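Vener Access Track and Clearing: Progress Report to the Merkberg Land Fund

16 August 2020

Prepared by Pak-hei Wu, site lead

1. Period covered

This report covers the work done since the second grant payment and sets out what remains before the October review. It follows the order of the work plan agreed with the Fund. Costs are given in the separate return and are not repeated.

2. Ground survey

The survey of the clearing and the approach from the Nnaji side is complete. Levels were taken along the full line of the proposed track, and 29 trial holes were dug by hand. The upper layer is dry sand with very little binding material in it. Firmer ground was reached in all but three of the holes. Those three lie close together at the low end of the clearing, where the track will need a deeper base than the original drawing allowed.

The revised drawing moves the track a short way uphill at that point. This adds to the length but takes the line off the softest ground, and the quantity of stone stays within the order already placed with Traltetti.

3. Use of the clearing by vehicles

Drivers were asked in the last period to keep to one route. This has been followed in part. The main difficulty is at the turning point, where each vehicle tends to take a fresh line to avoid the loose sand left by the one before. The effect is to widen the worn area and to bring wheels nearer the tree roots than we would like.

Marker posts have been ordered and will be set out before the stone is delivered. Until then the turning point has been moved to the Nnaji gate, and vehicles over the agreed weight stop there. Materials are carried in from the gate by hand or barrow. The arrangement is slow, and the labour hours for the period are higher than planned for that reason.

4. Trees and scrub

No tree is to be felled for the track. The work plan asked for a root protection area around each standing tree within reach of the works, and eight of these areas have been measured and entered on the drawing. Pegging on site is to follow once the marker posts arrive - the two jobs use the same crew.

Scrub along the edge of the clearing will be left as it is. We had asked for leave to cut back a strip for sight lines, but with the turning point redrawn the strip is no longer needed, and the request is withdrawn.

5. Dust

Dust was raised as a concern by the tenants at Nnaji. A speed limit has been agreed with all drivers. Watering was tried over five days and stopped, as the surface dried out again too quickly to justify the water. The stone surface should deal with most of the problem on the track itself. It will do nothing for the open ground on either side, and the Fund should not expect otherwise.

6. State of the site
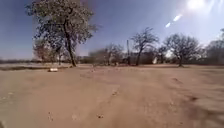
Reading time: 3 minutes

The open ground remains unsurfaced, with shallow ruts and scuffed patches across it and a darker set of furrows curving over the right-hand side. The tall tree with the leaning trunk is the reference point for the setting-out, and distances on the revised drawing are measured from its base. The low bushes and small leafless trees along the edge of the clearing come under section 4 and will not be touched.

A litter pick is listed under the closing works and will take in the whole clearing.

7. Work before the October review

Marker posts set out and root protection areas pegged.
Soft ground at the low end dug out and filled.
Stone delivered by Traltetti and laid as far as the turning point.
Level check repeated along the finished length.

The delivery date is the main risk. Traltetti have confirmed the quantity but have yet to confirm the day, and the digging out should not start until they do - an open trench in this sand will not hold its sides for long. If the date slips past the end of the dry period, we will ask the Fund to move the final payment to the following quarter. The revised drawing is attached for approval, and a reply is needed before the posts go in.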